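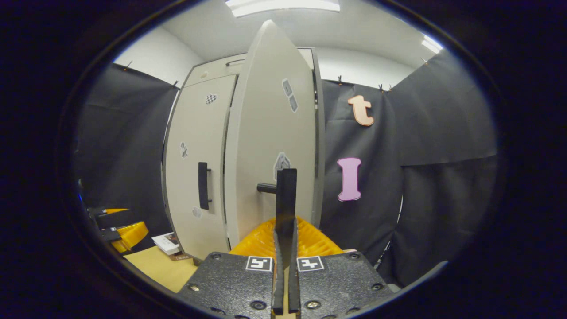 19 August 2025 – glue notes, batch 28

Hide glue again. Soaked 945 g of granules overnight in the Fekthorpe tap water, which smells like a swimming pool and may explain batch 17. Strained, warmed slowly, skimmed. Kelly Leite's July jar has grown a fur coat and has been retired with honors.

Nine test joints clamped, all maple. The first slipped while I was admiring the second – redone. Open time is short and my opinion of myself got shorter.
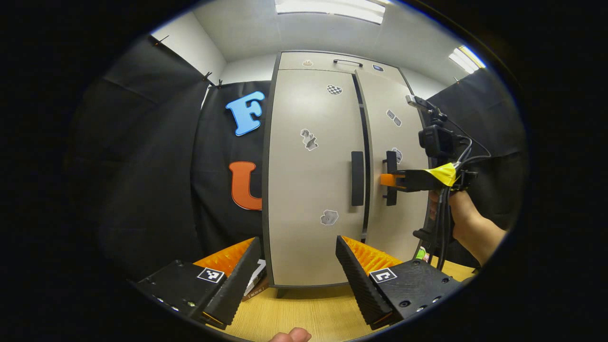

Noel Magbanua thinks the water is innocent and that I'm overheating the pot, as I did with 17 and, he added, with lunch. Fine. Next batch goes on a lower setting with the thermometer left in.

Break the joints tomorrow. Label the jar this time.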